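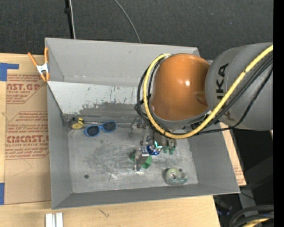
料箱与台面：浅色木台面上的灰色斜边金属箱

Stallonham 共用工坊 夏季安全检查表（附意见）
检查日期：2019年8月4日，星期日
检查人：Nele Görtz
检查范围：前厅、木工间、缝纫角、窑房、库房、后院
结果用语：合格／需整改／下次再看

先跟各位说几句。上一份检查表有人反映写得太干，只有一排勾和叉，看完也不知道该干什么，所以我这回把意见写得长一点，想到什么写什么，请大家泡杯茶慢慢看。没有耐心的朋友可以只看标了“需整改”的几项，后面都写了由谁处理。检查时我带着手电、卷尺和上一份旧表，从前门走起，最后在后院坐下来把字写清楚（写字的时候被蚊子咬得不轻，字迹潦草的地方请多包涵，录入时我已经尽量改过来了）。

一、出入口与通道

1. 前门能否从里面不用钥匙打开
结果：合格
意见：试了好几回，把手顺畅，锁舌也不卡。去年冬天那种要用肩膀顶一下的毛病没有再出现，换过的合页很争气。

2. 主通道净宽
结果：需整改
意见：我们自己定的规矩是通道任何一处不得窄于1000毫米，前厅到木工间这一段量下来都够，可是拐角那里靠墙立着几块长板，大家都得侧着身子过去。板子上没写名字。请主人这周内拿回库房的立架上，过了这周我就当作公用料收下了，到时候可别心疼。木工间的同学互相问一问，多半就是你们其中一位的。

3. 后门
结果：合格
意见：门外的砖地扫过了，谢谢扫地的那位。门后挂的围裙太多，开门时会夹住，我挪了几件到隔壁的钩子上，找不到自己围裙的请先去那里看看。

4. 应急照明
结果：下次再看
意见：按下测试钮灯是亮的，只是前厅那盏亮得有点勉强，和木工间那盏一比就看出来了。我已经把电池型号抄下来，下次采购一并买。

二、消防

5. 灭火器
结果：合格
意见：压力指针都在绿区，铅封完整，挂牌上的日期还没到。窑房那只前面原来堆了一摞纸箱，我当场搬走了。灭火器前面的地面请永远空着，放一会儿也不行，“一会儿”在我们这里通常是整个夏天。

6. 灭火毯
结果：需整改
意见：缝纫角的灭火毯还在袋子里，袋子却被塞到了布料柜最下层，上面压着一大卷帆布。我理解墙上那颗挂钩松了，但也不能这样放。Petix 牌的膨胀螺丝库房抽屉里还有，我自己来钉，钉好之前先挂在门边衣钩上。

7. 油布与木屑
结果：需整改
意见：这一项每年夏天都要唠叨。擦过木蜡油、亚麻油的布，揉成一团丢进垃圾桶是会自己发热的，天越热越要当心。请一律摊平晾在后院的铁丝上，晾透发硬了再丢进带盖的铁桶。今天在木工间的纸篓里翻出两团，我都摊出去了。丢的人不用来认错，下次记得就好。集尘袋也快满了，用机器之前先看一眼，超过一半就倒。

三、用电

8. 插座与拖线板
结果：需整改
意见：缝纫角又出现了拖线板接拖线板的情况，末端还接着熨斗。熨斗请直接插墙上的插座，那里本来就给它留了位置。我知道那个插座离烫台稍远，所以把烫台往墙边推了一点，试过，线够长，转身也不挤。要是谁觉得别扭，先来找我商量，别自己又接回去。

9. 漏电保护
结果：合格
意见：逐路按了测试钮，都跳，都能复位。按之前我在前厅喊过一声，还是惊到了正在车拉链的一位朋友，很抱歉，下回我挨个走过去说。

10. 电线外皮
结果：下次再看
意见：手持砂光机靠近插头的那段线有点发白，还没有裂，用手弯一弯也没看见芯线。先贴了黄色胶带做记号。如果哪天看到胶带旁边裂了口，请马上停用，放到“待修”格子里。

四、台面、料箱与货架

11. 工作台稳不稳
结果：合格
意见：每张台子我都两手撑着摇过，靠窗那张以前会晃，上个月垫过脚以后好多了。木台面上有几处起毛刺，做布活的同学最怕这个，我用砂纸顺手磨了磨，摸起来已经不扎。请大家不要直接在台面上裁切，垫板就在抽屉里。

12. 金属料箱的边口
结果：合格
意见：金属箱子耐用，就是边口容易被磕得卷起来，卷边割手又快又深，等看见血才觉得疼。检查时请戴着手套沿箱口慢慢摸一圈，光用眼睛看是不够的。这次没有摸到毛边。箱子放到木台面上时轻一点，别拖着走，刮出来的沟最后又变成上一条说的毛刺。

13. 料箱装载重量
结果：需整改
意见：一个人搬的箱子，连箱带料不超过20公斤，这是大家一起定的，也请大家一起守。库房里有一箱五金件，我试着提了一下就放弃了，后来两个人才抬上秤，果然超了。已经分成两箱，标签也重写了。装箱的时候宁可多用一个箱子，箱子我们有的是，好腰可没有备用的。

14. 货架
结果：合格
意见：Engelhardt 的重型架固定在墙上的螺丝都紧，层板没有下弯。重的在下、轻的在上，基本做到了。最高一层有一个敞口纸盒，里面是陶瓷杯子，我请下来了，放在窑房门口的矮柜里，是谁的请领走。

15. 梯子
结果：合格
意见：脚垫齐全，撑杆能锁死。顺便提醒，转椅不能当梯子。我那天走进来看见有人站在转椅上换灯泡，一声都不敢出，生怕把人吓下来。

五、机器与手工具

16. 带锯与台钻的护罩
结果：合格
意见：护罩都在原位，急停按下去能停，转一下才放开，正常。台钻的卡头钥匙用一根短绳拴着，绳子磨细了，我换了新的，还是故意留得很短，请不要嫌它够不着，够不着才不会忘在卡头上。

17. 刨刀、凿子、裁刀
结果：需整改
意见：凿子的护套少了一个，先用厚纸板折了一个顶着。旧刀片回收罐满了，我封好口拿走，换了一个新罐，仍然放在洗手池左边。刀片请不要用纸巾包了丢垃圾袋，倒垃圾的人是用手去压袋子的。

18. 借出的工具
结果：下次再看
意见：Boson 那套电动螺丝刀借出去还没登记归还，本子上的名字我实在认不出来。如果是您借的，请回我一声，不急着还，只想知道它平安。

六、窑房

19. 通风与间距
结果：合格
意见：窑体四周没有杂物，排风扇转得很顺。天热，烧窑时请把外窗全开，内门关上，不然缝纫角的人就要跟坯体一起烧了。

20. 开窑温度
结果：需整改
意见：规矩写在门上：窑内降到60度以下才可以开门取件。上次有两位心急，杯子炸了一只，人没事，万幸。门上那张纸已经晒得看不清字，我重新写了一张大的，贴在与眼睛齐平的地方。耐热手套左手那只掌心变薄，已列入采购，新的来之前请用备用那双。

七、急救与卫生

21. 急救箱
结果：需整改
意见：创可贴只剩小号的，弹性绷带用完了没有补，洗眼液在有效期内。拿了东西请在箱盖内侧的纸上划一道，一秒钟的事。我今天下班后去药店补齐，发票夹在账本里。

22. 饮水与休息
结果：合格
意见：本来表里没有这一项，是我自己加的。八月的木工间下午闷得厉害，请大家多喝水，头晕了就到后院树荫下坐坐，活儿可以明天再做。冰箱里有我煮的酸梅汤，贴了标签的那壶，随便喝，喝完把壶洗了就行。

整改安排

拐角长板：板主本人，这周内。
灭火毯挂钩：Nele。
油布晾晒：所有人，铁丝不够长我再拉一根。
熨斗插座：缝纫角的各位互相提醒。
超重料箱：已处理，下次抽查。
凿子护套、耐热手套、急救用品：统一采购，预算有限，如果家里有多余的弹性绷带，也欢迎带来。
窑房告示：已贴。

复查放在5天以后的晚上，我会再走一遍，只看“需整改”的几项，愿意陪我走的请穿包脚的鞋，凉鞋我会请您在前厅喝酸梅汤等着。对哪一条有不同看法，写在表后面的空白处，或者直接跟我讲，平时下午我都在缝纫角靠里的那张桌子。

补记：录入完才想起后院水龙头忘了写。它还在滴水，已经关了总阀，浇花请用屋里的桶接水。

Nele Görtz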